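05/04/2022

My shoulders are sore tonight, and all I did was stand in one spot and steer an arm around a gray bin for most of the day! We're at 1,496 recorded tries now, which sounded like a mountain back in January when I was still bumping the walls on every other go. I do love it, though. You hold the controller, you lean a little (I always lean, as if that helps), and the big arm leans along with you.

The cloth is still my trouble spot. A plastic cup or a tape measure has a shape you can plan for, but a cloth bunches up however it likes, and you have to decide right there where to pinch it.

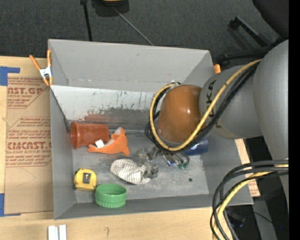 I've learned to come in slower than feels natural and to let the fingers settle before I close them. When I rush, the Trunasness software marks the try as shaky and I have to do it over, and I grumble, and then I make tea. The folks at Amaso want 432 more before they train on the set again, and I suppose I'll be the one doing a good part of them.

I have a soft spot for the stuffed orange toy, I must admit. I always set it down more gently than the rest, and I wonder if the arm will pick up that habit from me too. Tomorrow I want to try 2 slow passes over the cloth before each pinch, and get to bed earlier than this.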